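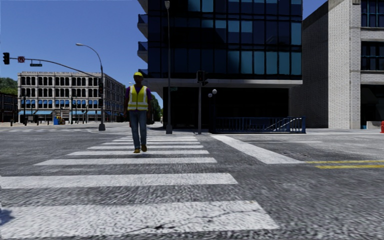 The evaluators from Curnow asked before anything else whether the vehicle would treat a person in work clothing as a pedestrian or as part of a work zone. They put the question again at the end of the morning, and it shaped most of what follows in this report.

Progress report to the funder: pedestrian yielding work package, demonstration day at Mendusley

1. Purpose

The grant agreement calls for one witnessed demonstration of the driving software in simulation before any closed-course work. The demonstration was held in March at the Mendusley site. Representatives of Curnow attended for the funder, and Lougher attended as the prospective course operator. Kema, our simulation supplier, provided remote support until 4 p.m.

2. What was shown

The software under test was build 94. Visitors first watched prepared runs at the simulated downtown intersection, then chose the conditions for further runs themselves. In total 260 runs were logged, including the prepared ones. The walker in the intersection set is a construction worker in a yellow hard hat and a high-visibility vest, on a zebra crosswalk in clear sun. The clothing was chosen at the funder's request, after comments on our previous report.

The pass condition was unchanged from the test plan. The vehicle must come to a full stop before the stop line and stay there until the walker has cleared its path, plus a fixed margin. Stopping late but short of the walker counts as a failure. Software versions, random seeds and walker speeds were written to the log for every run.

3. Results

The vehicle met the pass condition in all but four runs. Two of the failures were late stops in which the front of the vehicle came to rest over the line. Both occurred at the highest approach speed allowed by the plan, with the walker starting from behind a parked van. We consider these to be genuine faults in the prediction module -- the walker was detected in time, but his path was estimated too late.

The other two were early releases. The walker was set to pause in mid-crossing, and the vehicle began to creep forward during the pause. The same behavior was reproduced after the visitors had left, using the recorded seeds. A change to the hold timer is in review and will be included in the next build.

On the question raised by Curnow, the logs show the walker classed as a pedestrian in every run. The work zone class was never assigned to him, although it did appear as a second candidate in a small share of time steps. We have agreed to report this share separately from now on.

4. Limits of the demonstration

All runs used daylight and dry pavement. The night and rain sets were not ready, as the reflective material model for the vest bands had not passed our own checks. Retroreflection at night is the main open item with Kema, and we would not draw any conclusion about night performance from the present results.

Only one walker was used at a time. Groups, strollers and cyclists belong to the next work package.

5. Issues on the day

The projector feed lagged behind the simulation by nearly a second, which made several stops look later than they were. Visitors were given the logged traces to compare. For the next visit the display will be driven from the recorded run and not from the live stream.

6. Next steps

-- Release the hold timer change and rerun the full intersection set.
-- Correct the path estimate for walkers emerging from behind parked vehicles.
-- Complete the night set with Kema.
-- Agree on the course layout with Lougher, including where the target dummy enters.

Spending remains within the approved budget. No change to the end date is requested.

Comments (3)

rw_trafficeng
Was the pause length fixed in the early release runs? A walker who stops to look at a phone may stand there a lot longer than your timer.

project office
It was varied. Both early releases came from the longer pauses. The range will be listed in the appendix to the next report.

Dunlin4
Please publish the approach speeds too. "Highest allowed by the plan" doesn't help those of us without the plan.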